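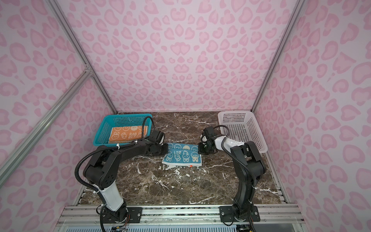
Animal print is a family of surface patterns based on the coats and skins of animals, used on clothing, wallpaper, furniture, luggage and household goods. Leopard is the most common type, followed by zebra, tiger, snake and cow. The term covers printed, woven, painted and embossed designs, and in everyday speech it no longer implies any connection with real fur or hide.

Terms

In the textile trade, the ring-shaped marks of a leopard are called rosettes. A true rosette is a broken ring around a center slightly darker than the ground. Many commercial leopard prints leave out the darker center, and some reduce the ring to a crescent or a blot. Jaguar rosettes often have small spots inside them and cheetah spots are solid, but product labels use the three names loosely. A fabric sold as cheetah may well show rosettes, and the label should not be taken as evidence of anything.

History

Real skins were worn as marks of rank in many parts of the world long before the patterns were copied. Woven imitations were in use among wealthy Europeans by the eighteenth century. Cheap printed versions came much later, with machine printing and synthetic fibers, and by the middle of the twentieth century leopard was sold on coats, scarves, swimwear and lampshades.

Popular accounts tend to give each decade its own meaning for the print: glamour in one, rebellion in the next, irony after that. These accounts lean heavily on film stills and magazine covers, which record what was photographed and say little about what most people bought. Claims that leopard has "come back" appear so often that it is hard to find the years in which it was supposed to be gone.

Color

Natural coloring, meaning black and brown on tan, remains the standard. Pink, blue and gray versions are usually treated in trade writing as novelties, although they have been sold for decades. Pink leopard in particular is associated with teenage bedrooms, party goods and phone cases. The association is widely repeated and poorly documented.

Interiors

On walls, animal print is sold as paper, as peel-and-stick film and as fabric panels. Decorating guides commonly advise using it on one wall only, or in a small room such as a powder room. The reasons given vary from guide to guide, and some contradict each other: the print is said both to make a small room feel larger and to make it feel snug.

Scale matters more than the guides suggest. A small repeat tends to blur into a plain texture at a distance, while a large one stays readable but wastes more material when strips are matched. The wallcovering maker Velent lists 60 animal patterns in its catalog, of which 9 are leopard. Its rival Flivby advertises 678 designs, a figure that counts every color of a pattern as a separate design – a common practice in the trade, and one that makes catalogs difficult to compare.

Claims about mood

Sellers often state that animal print makes people feel confident. The source most often cited is a survey published one June by Farouk, a retailer based in Cleltstead, which also sells the print. The survey did not say how its respondents were chosen, and it asked only 2 questions. No comparison with stripes, checks or florals was made.

See also

Camouflage pattern
Faux fur
Toile
Wallpaper

Last edited 2026-09-06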